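Gripper trials move to the virtual hallway

March 4, 2025

The manipulation lab at Ikcombe has finished a round of simulated trials comparing 2 grippers for its two-armed robot, and the doors won. The team, led by Lise Pelletier, ran 1000 attempts at getting the robot through a doorway and into a small office, a trip most employees make before coffee. It managed 707 of them.

The lab set the Wiltier, a blocky fingered gripper, against the slimmer Clidimora. Both were run under the same controller, on the same virtual floor plan, with the same door.

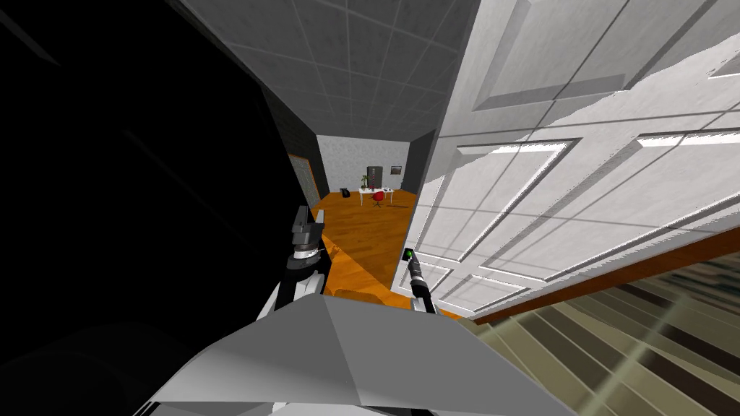

Ikcombe Robotics | Manipulation and Controls Group

In the simulator the robot has to clear the open door on its right, keep its arms off the wall on its left and head down the corridor toward the red chair. The chair has become something of a celebrity in the lab — Ihor Semeniuk, who wrote the controller, has it on a mug.

Of the failed runs, 76 ended with a wrist wedged against the door panels while the controller reported excellent progress. "It was very confident," Semeniuk said. "I have asked it to be less so."

Pelletier said the slim gripper did better in tight spaces and worse at nearly everything that involved holding on. The group has been at it since January and will repeat the comparison with a narrower doorway and a revised wrist limit. Results will be posted on the group's page, along with the controller settings.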